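Subject: Re: [skalance-users] Furkarance auto-align on a tray cell: skip the hand teach?
List: skalance-users
Sent: Monday, 7:40 in the morning

> We have been running the Furkarance alignment module for a few weeks
> now and I wanted to report back, because I think it changes how people
> on this list should be setting up small tray cells. You build the cell
> in Skalance, let the module solve for the base frame and the tray
> center, export, and load it on the controller. No touch-up. We got a
> clean run of 350 picks on the first afternoon without anyone holding
> the pendant. I don't see why anybody would still teach tray points by
> hand.

I do, and I've got the scraped finger pads to go with it.

Let me say up front that I use Skalance every week and I'd be annoyed to lose it. I look after one tray cell at Plosell, and have since it was bolted down: a small arm on a box pedestal, a round tray in front of it, short open rings going in and out. We tried what you describe. I'd like to put down what happened before somebody with a new cell reads your message and throws away their teach sheet.

First question about the 350 picks: were they all from the same tray load? If the rings went back to the same places every time, you ran one pick 350 times. That's a fine test of your air supply and your cable dress. It says very little about alignment. Same question about the tray. Did anybody take it off and put it back on between picks? The tray is the part that moves. Ours comes off to be cleaned at least every shift, and it never goes back exactly where it was, no matter what the drawing says about the locating pin.

Second question: what did you check it against? When the module reports a residual, it's reporting how well its answer agrees with its own measurements. I've seen it give me a lovely small number with the pedestal shimmed wrong on one corner. It had simply soaked up the tilt somewhere else. The center of the tray was dead on and the far side was low enough to rub.

Now, what we do. None of it is clever.

We build the scene in Skalance with the real pedestal height, the real table, and the tray where the tape measure says it is. Then somebody moves the rings around to places that are bad for us. People leave this step out. The scene that comes with the module has the rings spread out nicely, with room around each one. Nothing in our shop has ever looked like that. Rings slide, they end up against the rim, and they end up against each other. One tips over. So we load the tray badly on purpose and look at it from the arm's side as well as from out in the room.

The views below are renders from our scene, with the same arm and tray in all of them. Look at how the rings sit in the first two. In the first there's one orange ring off by itself that seems to be tilted, and another one against the side of the tray right by the end of the white bar. In the second they're bunched up tight, and one of the gray ones is right by the fingertips. The gray rings in the first view are also very close to the color of the tray floor, with the arm's shadow on the tabletop nearby. The third is from out in the room, and I use that one for checking wrist and elbow clearance. 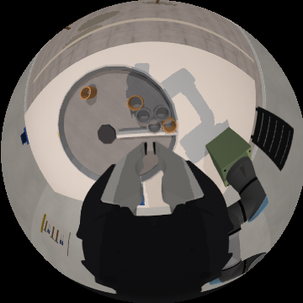
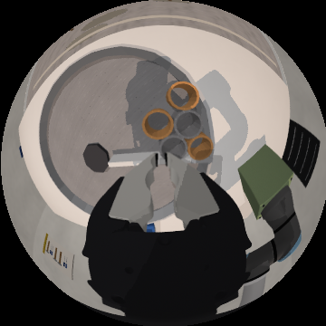
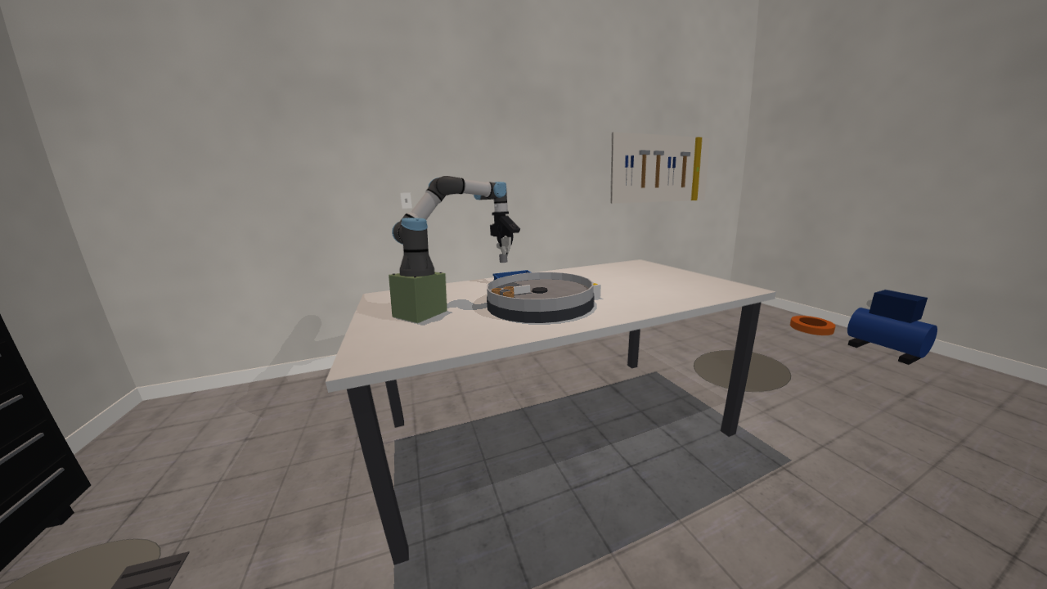
What comes out of the sim for us is a list of approach directions and a list of poses we are going to refuse. That is all I trust it for. The numbers for where the tray is get thrown out and taught again on the floor, every time.

The hand teach takes me 7 points. Hub first, then four on the rim, then two on the floor of the tray at different radii so I can see tilt. I do it with a pointer clamped in the fingers, with the pads off. If you do it with the pads on you are teaching to rubber, and rubber wears. From a cold start it's less time than I spend finding the pendant.

Then a check I got from our other shop, in Âu, which they'd been doing for a long time before I was told about it. Put a feeler strip under the pointer at each rim point and write down which one drags. Do that again after the cell has been running for a shift. If the drag has moved to a different point, your pedestal bolts are letting go or the table is walking. If it's the same point but worse, it's the tray. The module can't tell these apart. It gives you a new transform, you load it, everything looks good for a day, and meanwhile the bolts keep backing out. That's my real complaint with an automatic correction. It hides the thing I want to know about.

> The other advantage is maintenance. If something drifts you just run
> it again. Our techs don't need to know where the error came from.

This is the sentence that made me write. Your techs very much need to know where the error came from!

In April we did exactly this. The cell started missing picks on one side of the tray. The night crew re-ran Furkarance, got a good result, and went home happy. Next night, same thing. They ran it 6 times over that stretch, and each time it converged, and each time the correction was a bit bigger than the last. When I finally got to look at the log I plotted the corrections by hand and they made a straight line. Nobody had been asked to look, so I'm not blaming the crew. I took the cover off the base and two of the pedestal bolts turned with my fingers.

By then the gripper had been coming down a little crooked for all that time, and both pads were worn at a slant. So we also had new pads to fit and a finger gap to set, and after that, guess what, the tray points had to be taught again by hand.

For what it's worth, these are the items on the sheet taped inside our control cabinet. Steal what's useful.

Before a teach: wipe the tray underside and the seat. Torque the pedestal bolts, don't just lean on the wrench. Look at the pads from the side for slant. Check that the fingers close on center with nothing between them; if one touches first, fix that before you touch any coordinate.

During: slow speed, pointer in, pads off. Write the values down on paper as well as saving them. I have had a controller restore an old backup over a new teach, and the paper was the only copy.

After: single step through the worst poses from the sim list, one ring against the rim, one in a cluster, one lying over. Then run with the tray pulled and reseated between loads. We stop at 71 picks because that happens to be what we get through with every ring type and a reseat between each load. The count matters less to me than the reseats.

Monthly: repeat the feeler strip check and compare to the last sheet. Keep the sheets.

On vision, I know the answer to half of this will be "put a camera on it and let it find the rings." We have a camera on it. It finds orange rings all day long. Gray rings on a gray tray floor with the arm throwing its own shadow over them are another matter, and it's worse in the real cell, where the window light changes after lunch. We ended up painting the floor of one tray with a matte coat, and I'd still call that an experiment. It scratches. If anybody on the list has a coating that stands up to steel rings going around on it, I'd like to hear about it, and please tell me how many months you have on it and not what the supplier told you.

One more thing about the sim itself, and then I'll quit. Its fingers are perfectly stiff. Ours give a little when a ring is wedged between the rim and its neighbor, and the ring comes up canted. In Skalance the same pick comes up straight every time. I've tried lowering the friction and it only makes the ring drop, which is a different wrong answer. If there's a setting for finger compliance that does something I haven't found it, and I've been through the menu more than once.

I'd be glad to be shown wrong on any of this. Here's what would do it for me. Run your exported alignment with no touch-up, pull the tray and reseat it between every load, put at least one ring hard against the rim each time, and loosen one pedestal bolt a quarter turn halfway through without telling the tech. Post the log, including the corrections. If the module flags the bolt, I'll take the sheet out of the cabinet.

Until then I'd ask people with new cells to keep teaching by hand and use the sim for the ugly poses.

-- 
Tray cell upkeep, Plosell
(replies to the list please, I don't read the other address)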